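Jan 13, 2019

The cabinet doors in the Mavville house were sticking again by the middle of December, so I finally put a hygrometer in the kitchen and left it there. I should have done this before planing anything. The reading at breakfast was 70 percent relative humidity, with the stove off and the windows shut. No amount of hinge adjustment fixes that.

Wood moves across the grain and hardly at all along it. A slab door is therefore the worst case, and a frame with a floating panel is much better, as the panel can swell inside its groove without pushing on anything. Mine are slabs. The previous owner had them made at a shop in Grajales and sealed the fronts but left the backs bare, which lets one face take up moisture faster than the other. The result is cup, and a cupped door catches on its neighbor at the top corner.

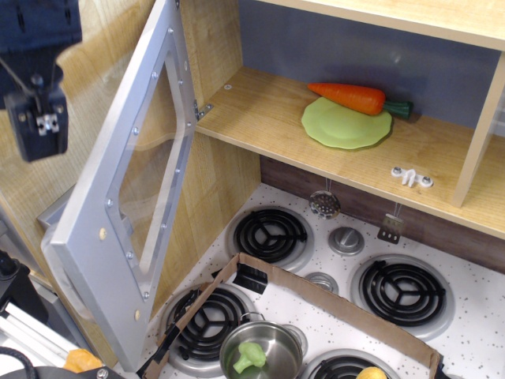
Hinges get blamed for most of this. A concealed hinge has a side screw and a depth screw, and between them they will move a door a few millimeters. They will not flatten it. I spent most of one evening chasing a gap from the left side to the right and back before I laid a straightedge across the door and saw the bow.

Hema Joseph lent me her dehumidifier, which holds 6 pints before it shuts itself off. I ran it overnight with the hall door closed and emptied it before work. The reading came down slowly and the doors lagged well behind it – wood that took weeks to get wet does not dry in a weekend.

Meanwhile I have taken the two worst doors down and sanded the backs with 80 grit, then finer paper, and put on two coats of the same varnish as the front. Edges too, with an extra coat on the end grain. They are lying on battens in the spare room so that air gets to both faces.

I have left the planed door alone. It will have a wide gap by late summer, and I would like to know how wide before I glue a strip onto it. The extractor duct is next. It vents into the attic, which explains a good deal.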